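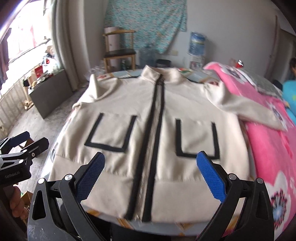
Questions we get about submitting to Kozłowski Books

Do you read unsolicited manuscripts?
Yes, in April. The inbox opens on the first and closes when we hit 200 submissions. Last time that took 5 days, so please don't spend the first week adjusting your margins.

What do you publish?
Middle grade and young adult fiction, mostly fantasy with a mystery in it somewhere. We don't do picture books. We have replied to a lot of picture books.

How long should my manuscript be?
Long enough to finish the story. The longest we've been sent ran to 441 pages before the hero left his village. Our last release, Trillovmont, is 123 pages and has a whole war in it.

Do I need an agent?
No. If you have one, let them send the email. Getting it from both of you doesn't make it twice as good.

Can I suggest a cover?
You can suggest anything. Rizwan Thambiah handles covers and will ask you for three books whose look you like and one you can't stand. He finds the last one more useful. Authors see the first sketches and get one round of notes. "Make the dragon friendlier" is a note. A new drawing of the dragon by your brother-in-law is a different kind of thing.

My book is the first of nine. Is that a problem?
Tell us about the first one. We'll worry about the other eight if people buy it.

Who reads my pages?
Yaneth Urrego reads everything first. She likes maps and is tired of prologues.

When will I hear back?
Within three months. If it's been longer, write and ask. We won't be offended, only embarrassed.

Is there going to be a sequel to Jillitz and the Salt Door?
The author says yes. The author has been saying yes for a while.

Page last updated 07/09/2020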